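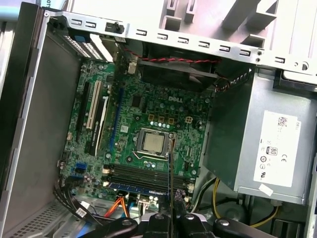

Inside of a desktop computer, case open on its side.

I've been home from Gindik for a little while now and I still catch myself planning the next trip while I'm doing the dishes. So before it all blurs together, I'm writing it down, mostly for me, but also for the two people who emailed to ask if it's worth going in January. Yes! Go in January!

We took the morning bus up from Forkovano, which leaves at 6:40 from the stop behind the fish market (the sign on the main square is old, ignore it). The road climbs the whole way and I think I said "oh wow" at every single bend until Ferhat asked me to stop. Sit on the left side. By the time the lake came into view the sun was just getting over the ridge and half the bus had their faces against the glass, including a man who told us he rides it every day.

Gindik itself is small. One long street, a church with a green roof, a bakery, and then stairs. So many stairs! The whole town is built up the side of the hill, and the path to the old lookout is 334 steps from the bakery door. It's painted on a tile at the top, and I bought a sesame roll as big as my head to get me up there. Ferhat finished his before the first landing. From the lookout you can see both arms of the lake and, on a clear day, the snow on Bullora, which is the mountain everyone here talks about like it's a relative.

We stayed at a guesthouse called Ho, on the second terrace above the street. I booked it purely on the name and it was one of the best choices I've made in years. Nine rooms, wool blankets, a stove in the dining room that gets lit at four, and breakfast that goes on until you give up – soft cheese, plum jam, eggs in a little iron pan, more bread, then a walnut cake that the owner, Yolotzin Zavala, puts down with the coffee after you've already said you're full. She moved here from the coast with one suitcase and a rice cooker and she knows every trail in the valley. Ask her about the one that starts behind the cemetery.

That trail was my favorite day. It goes through pine woods first, very quiet, with frost on everything, and then you come out onto open meadow at 1470 meters and there's a hut selling bean soup. That's the entire menu. Bean soup, large or small. Get the large! We shared a bench with Kai-wen Tam and Tianyou Cheng, who were walking all the way around the lake with enormous packs and let us try their dried persimmons, and we ended up walking down together and eating dinner at the same table, still talking when the kitchen lights went off.

The thing I was unsure about was the hot springs, because I'm not much of a spa person. Well, I went three times. The public baths are at the far end of the street, down by the water, and they're plain old concrete pools with steam pouring off them, and you sit there with your hair freezing while ducks go by on the lake. Evenings are best, after seven. Bring your own towel, the rental ones are the size of a napkin. And bring sandals for the walk between the pools, which I learned the cold way.

We only had one gray day and we spent it on the ferry. It goes across to the village on the east shore and back, 19 minutes each way, and it's mostly people with groceries. There's a woman on board selling tea out of a huge thermos. I did the round trip twice. Ferhat stayed in the cafe at the dock the second time and read his book.

A few practical bits. The bank machine on the main street was out of order most of our stay, so bring cash from Forkovano. The last bus down is at 5:15 and it does fill up. The steps get icy, so pack shoes with real tread. Rooms at Ho go fast around the lantern weekend, when up to 300 people come in for the night walk, and Yolotzin says to call in the fall if you want one of the lake side rooms. Ours was number six, with the tiny balcony.

I still have to write about the day we tried snowshoeing, but that needs its own post and Ferhat wants to read it first.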